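Treven cell, two-arm carton bench: gallery and notes

Updated 2024-10-21

Quick one, promised Purificación I'd get this up before the handover to the Brorberg crew. Pics further down, notes first as that's what people keep emailing me for.

Cell is two arms, one bench, small cardboard boxes. Folding and opening flaps. Same layout as September except the left arm got a new base shim and we re-zeroed both. Left first, then right. If you do it the other way round the handeye numbers come out rubbish and you start over (ask Rupert how his arvo went).

Checks before power up, in the order I do them:

Base bolts, both arms. Paint pen lines should match up. If they don't, stop and re-torque.

Cable slack. Run each arm slowly to full reach with a hand on the e-stop and watch the loop at the wrist. Left arm was rubbing near the elbow, Liviu re-clipped it and its been fine.

Finger tips. Wipe with a dry cloth, no solvent. Cardboard dust gets into everything and the grip goes slippery on you. We swapped the last pair at 583 cycles, which was too late. Going to try 100 less this time and see.

Finger alignment. Close slowly on a strip of paper, pull. Should drag evenly top to bottom. If the tip grabs and the root doesn't, slacken the two finger screws, close, nip them up again while closed.

Homing. Twice. Compare the two readings, write both in the book even if theyre the same.

Speed stays at 22 per cent until the first box is done clean. Not 30, not "just this once".

Photos, both on the bench with cardboard in.
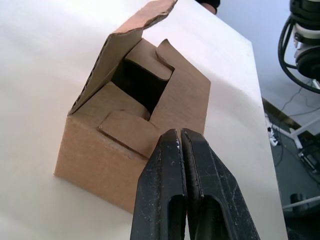 Scuffed fingers, near enough shut. Marks are cosmetic, don't bin a set over them.

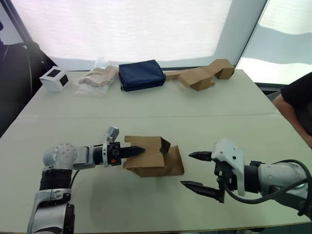
Spares. Fingers are in the grey drawer under the Belay controller, left and right bagged seperately. Please keep them that way. Wrist cables: one left, Mitiku has ordered more from Paria, lead time unknown. If you use the last one tell him the same day.

Grease is every 168 hours of run time, read it off the controller and ignore the sticker, the sticker is from the old gearbox. Gebremedhin has the gun.

Still to do: label the right arm breaker, new clip for the left elbow (current one is a zip tie, sorry), print the alignment steps A3 and laminate. More pics once the covers come off for the joint inspection.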